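To: Nindasdale Community Meals – staff and site contacts list
From: Meenakshi Naidu, Dining Services Coordination
Date: July 19, 2025
Subject: Re: Tray returns and scraping at the Royer and Pirnau rooms

Dear colleagues,

Thank you to those who responded to the circular on tray returns. I am replying to the list as a whole, as the questions raised by the Royer dining room have also been put to this office by two other sites. The relevant part of the earlier message is quoted first, and my response follows.

> On behalf of the Royer dining room, we seek clarification of the
> procedure that took effect in May. The circular states that trays
> are to be "cleared before racking". Our lunch team reads this as
> meaning that diners scrape their own plates. Our evening team reads
> it as a task for whoever is at the sink.
>
> We would also like to know whether wrappers are to be removed by
> the diner, and whether the plastic spoons are to be washed or
> thrown out. At present both happen, depending on who is rostered.
> Lastly, is it acceptable to keep the dish rack on the same table
> as the returned trays? We have very little bench space on the
> window side.

The wording of the circular was open to both readings, and it will be amended. Until the revised version is issued, please apply the following at all sites.

Diners are asked to return everything on the tray and to leave it at the return table. They are not required to scrape, sort or stack. A number of our diners have limited grip or are unsteady on their feet, and the return table should remain a place where a tray can be put down and left. Clearing is the responsibility of the person rostered to the table.

Clearing is to be done one tray at a time, in a fixed order. Wrappers and other packaging come off first and go to general rubbish. Food scraps are next and go to the green bin, including vegetable pieces left directly on the tray. Bowls containing rice or other grains should be scraped with the rubber spatula before they go anywhere near the sink. The Pirnau room has had its drain cleared twice since the autumn, and cooked rice was found on both occasions. Cutlery is then collected, and plates and bowls are racked last.

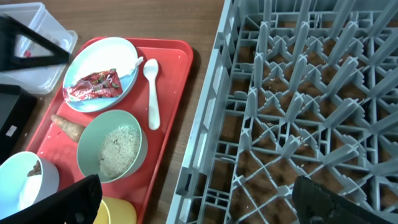
A returned tray before clearing, with the dish rack alongside. Note the wrapper on the plate and the rice remaining in the green bowl.

With regard to spoons, the white plastic spoons are reusable and are to be washed. They are light in colour and easily lost among scraps, particularly where one has been left on a plate with packaging. Please check each plate before tipping it. Jisero, our supplier, has advised that the replacement carton will contain 80 spoons, and it is not our intention to order a second carton this year.

With regard to the rack, it may share a table with returned trays provided that only washed or rinsed items, according to the practice at your site, are placed in it. A rack should not be used for both. If your room racks items before washing, a separate rack must be kept for draining, on a different surface. Sites that do not have a second rack may request one from this office by return email.

Trays themselves have received less attention than the dishes on them. Crumbs and smears are to be wiped off after each sitting, and every tray is to be washed on both sides at the end of the day, including under the raised rim. Scuffed trays may remain in use. Cracked trays may not, and should be set aside for collection.

Sites serving more than 40 diners at a sitting may roster a second person to the return table for the final 35 minutes of service. This does not require prior approval, but the additional hours should be entered on the usual sheet under "clearing" – not under "kitchen", where several have been recorded to date.

The Royer team also asked whether lids and cups should be returned on the tray or placed in a tub. Either is acceptable for the present. I would be grateful to hear from sites that have tried a tub, as the matter will be considered when the circular is revised.

Comments on the revised wording may be sent to this list or to me directly.

Yours sincerely,

Meenakshi Naidu
Dining Services Coordination
Nindasdale Community Meals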